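Minutes of the Windau House kitchen meeting, December

We started at 7:10 in the upstairs lounge, and I took notes again (my handwriting got worse as the cookies went around, so shout if I've got something wrong!). Hollis and Uteck floors both came, Hakier sent apologies.

Last month's minutes: fine, apart from the shelf paper, which cost 43 dollars and I'd written 34. Fixed.

Dishes and counter. We spent most of the evening on this one. Everybody likes the black granite, but plates and bowls keep piling up on it and then there's no space left to chop an onion. Agreed: plates get washed and put away the same evening, and forks and knives go back in the drawer. Oil can stay out by the sink if the bottle gets wiped.

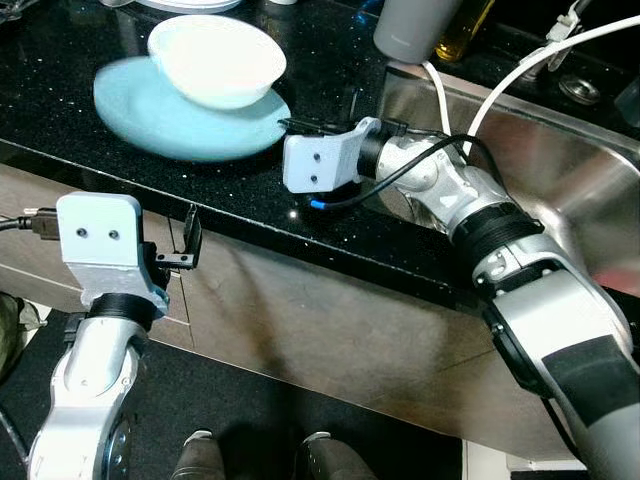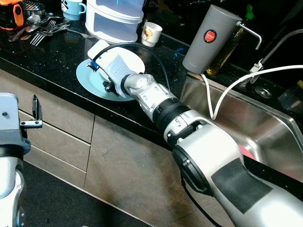

The kitchen counter, with the light blue plate in both pictures.

Mugs. We have far too many, and I say that as someone who brought five of them. Anything unclaimed by the next meeting goes in the donation box.

Money. The kitchen fund stands at 721 dollars. We okayed up to 300 for a new dish rack and a second set of pans, and 55 for sponges, soap and trash bags. Uteck wants a rack that drains into the sink, Hollis wants a tall one – they'll look at both and report back.

Any other business: please label your leftovers. The lentil soup is still looking for an owner.

Finished at 8:25. Next meeting is in January, same room, and Hollis is bringing snacks.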